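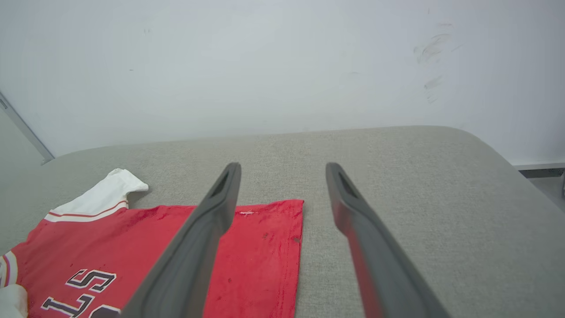

Red jersey on the gray bench, my folding spot.

Home | Kitchen | Laundry | Workshop | Ask a Reader

Folding Jerseys on a Bench (and Getting Scuffs Off the Wall Behind It)

4 min read

I fold laundry on an upholstered bench. There, I said it! My mother used the kitchen table, my sister uses the bed, and for years I used whatever was closest, which usually meant the top of the dryer and a lot of socks down the back. Then we moved to the house in Ashby and I pushed a padded bench up against a bare wall, and I've folded there ever since.

What I like is the grip. Slippery sports fabric slides all over a polished table, but a woven cover holds it still while you smooth it out. My kids both play for Flirnville, so there are jerseys in every load (and I mean every load, even the ones that are supposed to be towels).

My way of doing a jersey goes like this. Lay it face down and pull the hem straight first. If the hem is crooked the whole thing comes out crooked, and you'll be standing there wondering why the number is sitting sideways. Smooth from the middle out with the flat of your hand. Sleeves in, one side over, then the other, then fold up from the bottom in thirds. Don't iron mesh. I did it once in February with the iron on cotton and I still have the jersey, shiny patch and all. Hang it in the bathroom while somebody takes a long shower and most of the wrinkles let go by themselves.

For red ones, wash cold and wash them alone the first few times. I turn mine inside out, go easy on the soap and skip fabric softener completely, as it makes sports fabric hang on to smells. Line dry in the shade if you can. Reds fade faster than anything else I own.

Now, the bench. A heathered gray cover hides an awful lot, but lint and hair will sneak into the weave. I go over it with a damp rubber glove, always in the same direction, and the fuzz rolls up into little worms you can pick right off. Vacuum with the brush end after that. And please let your laundry dry all the way before you pile it on there! A damp stack left overnight will make the padding smell like a gym bag, and that takes days of open windows to fix.
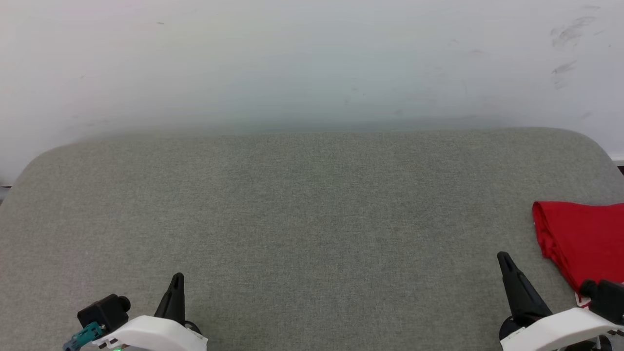
Tahsin Sikder wrote in to say that I should quit scrubbing walls with those white foam erasers, because on flat paint they leave a shiny spot that looks worse than the scuff did. Start with a soft cloth, warm water and one drop of dish soap, he says, and go for the eraser only if that fails.

Well, he's right, and I have the shiny spot in my hallway to prove it. So I do it his way now. Wring the cloth out until it hardly drips, rub gently along the streak, rinse, and pat dry with an old T-shirt. Gray scuffs are often just rubbed-off dirt or rubber and they'll come away with patience. If there's a real scratch underneath, you're into touch-up paint, and for that I use a small artist's brush and go lightly. Keep your leftover wall paint in a jam jar with the room name on the lid.

Pulling the bench an inch or two off the wall helps too. I stuck felt pads on the back legs of mine, the thick kind, and they stop it from creeping when the kids flop down to tie their shoes. Check the pads now and then, they collect grit and then they do their own scratching on the floor.

Next week I'm tackling grass stains, so send me whatever works on white socks. I've already tried vinegar.

Back to Laundry | More Tips | Contact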